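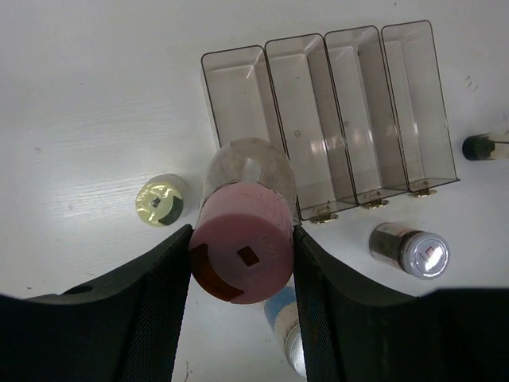
The hard part of picking up a bottle is deciding when to believe you have it. The motors have had an opinion on the subject for years, usually the wrong one, and the software group at Pirkier has spent most of its budget teaching them some modesty. Its planner, called Baloch, works from a camera at the wrist, so its whole view of the world is two black fingers and whatever has ended up between them. On a good day that is something like a clear plastic bottle with a pink cap, held against the fine mesh on the inner faces, with the smoky trays waiting behind it. Baloch looks at this and produces a number. If the number is high enough, the arm moves. If it isn't, the arm holds still and looks again, like a man patting his pocket for his keys.

Clear plastic is a rotten thing to show a camera. The body of a transparent bottle is mostly a picture of whatever is behind it, slightly bent. Early versions of the perception code handled this by not noticing the bottle at all. They saw the cap, a cheerful pink disk floating over a table, and planned for a disk. The arm would go and pinch the disk. Later versions saw the bottle but also saw the tray edge through it, and concluded that the bottle had a tray in it, after which the planner quite sensibly refused to put a tray inside a tray.

The fix was dull and took until October. The group stopped asking the network to find a bottle and asked it to find a cap, then guess which way the rest of the thing went. Caps are opaque. They have color and a hard round edge, and they catch the light in ways that stay put. From the cap the software draws a line for the body, checks it against what little it can see of the plastic, and throws out any guess that would pass through the table. There is a fair amount of guessing in modern robotics. It goes by better names in the papers.

Labeling went through a tool called Greneck, which began life as a weekend script and still has a button marked "do not press" that everybody presses. The first training set was 3000 wrist views. After someone went through it on a Sunday and took out the near duplicates, it was 751. The smaller set trained a better model, a result greeted with joy by the people who pay for storage and with silence by the people who had done the labeling.

Then there is the matter of letting go. Bundudora, the module that handles placement, has to bring a bottle over a narrow open box with see-through walls that throw glare back at the camera. It can take up to 10 looks before committing. Watching it do this is a test of character. The arm creeps, stops, thinks, shifts a hair to the left, thinks some more. Visitors tend to start offering it advice at look number 2.

The engineers could make it faster, and now and then they do, for an afternoon. The threshold comes down, the arm gets bold, and there is a small plastic clatter from the far end of the bench. Then somebody puts the threshold back and writes a note in the config file. The file is now mostly notes. One of them reads, in full, "no."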